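家事作業自動化の実用性評価 進捗報告(10月分)
作成:Evdokia Stergiou/Drillodum 評価チーム
10月 閲覧 156 コメント 3

Margit Illésさま

取り急ぎ今月分です。体裁は整っていません、すみません。数字の表は来週お送りする版に付けます。

先に結論。片付け系の家事を機械に任せられるか、という最初の問いに対しては「条件つきで、まだ」。前回よりは進んだ。ただ人が横についている前提は外せていません。

今月の試行は354回。うち人の手が一度も入らずに終わったのが156回。半分に届かず。中間目標は半分だったので未達です。言い訳はしませんが、内訳を見ると作業ごとの差がかなり大きい。

・タオルをたたむ:角さえ見つかれば早い。見つからないと延々と持ち替える。打ち切り時間は6分に設定。
・食器を棚に戻す:同じ形の皿なら安定。湯のみが混じると急に落ちる。
・クッションを戻す:一番簡単だと思って後回しにしていた作業。今月いちばん時間を食いました。

クッションの件、もう少し書きます。硬いものは形が決まっているのでつかむ位置も決まる。クッションはつかんだ瞬間に形が変わる。持ち上げるまではだいたい行ける。問題はそのあと、背もたれに立てかけて手を離すところ。少し傾いていると滑って座面に倒れる。倒れたものを「置けた」と数えるかどうかでVyさんと私で意見が割れ、今は「立っている状態で3秒」を成功としています。厳しすぎるという声もあり、来月見直すかも。

家具の側の事情もあります。丸い椅子は背もたれが内側に曲がっているので、平らな壁に立てるのと同じ動きでは合わない。縁に押し当ててから向きを変える、という二段の動きに変えたところ、倒れる回数は減りました。ただし一回あたりの時間は伸びた。このへんの兼ね合いはまだ決めきれてません。
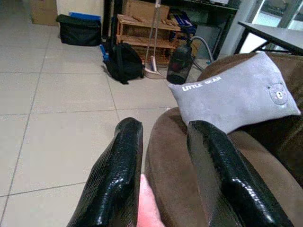 灰色系のほうが「LITTLE BEAR」の文字入り、もう一つはピンク。

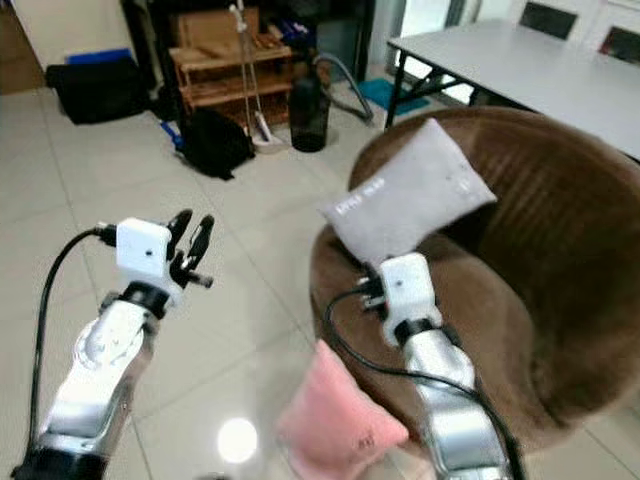
評価用の部屋についてはTrí Trìnhから提案が出ていて、物を減らさずにやる方針で合意しました。片付いた実験室で良い数字を出しても、普通の家に持っていったら役に立たないので。箱、かばん、ほうき、そういうものが普通に置いてあるところでやる。成功率は下がると思いますが、そのほうが報告として意味があるとの判断です。ご異論あれば早めにください。

床の反射の問題。つやのあるタイルだと光の映り込みを物と間違えることがある。カーテンを閉めれば済む話ではあるものの、毎回カーテンを閉めてくれと使う人に頼むわけにもいかない。認識側で対応中、Khúcの更新版待ち。先週届くはずが来ていません。催促済み。

指先の件。Custelの滑り止め材を試しました。布には良い、皿には効きすぎて離れが悪い。作業ごとに付け替えるのは現実的でないので、中間の硬さのものを依頼しています。納期は未定。

人手との比較。Gavin Cowieが同じ作業を手でやった時間を計ってくれました。タオルもクッションも人のほうがずっと速い、これは予想どおり。ただ夜間に放っておける作業なら遅くても構わない、という使い方はあると思う。店舗側(Dratoの倉庫)に話を聞いたところ、閉店後の棚の整頓なら一晩かかっても良いとのこと。ただし途中で止まって朝までそのまま、は困ると言われました。つまり速さより、止まったときに自分で立て直せるか。今のところそこが一番弱いです。止まった原因の多くは落としたあとに見失うこと。視野から外れると探しに行かず、同じ場所をつかもうとし続ける。

費用。予算内に収まてっいます。関節部品の交換が一度あり、その分だけ消耗品費が予定を超えましたが、出張費を使っていないので全体では問題なし。費目の振替が必要なら様式を送ってください。前に頂いたのは古い版のようです。

来月の予定
・落とした物を探し直す動作の追加(Vy Đàm担当)
・成功の数え方の見直し、過去分の再集計
・Dratoの倉庫での下見。日程調整中
・かごへの洗濯物の移し替え。準備だけ、試行は再来月から

遅れているもの:皿の試行の集計、安全手順書の改訂。手順書は私のところで止まっています。今月中に出します。

お願いが一つ。中間目標の「半分」を作業ごとに分けて設定し直せないでしょうか。全部まとめた数字だと、タオルの伸びがクッションの不調で消えてしまう。案は別便で送ります。電話でも構いません、午後4時以降ならたいてい席にいます。

Stergiou

シェア 6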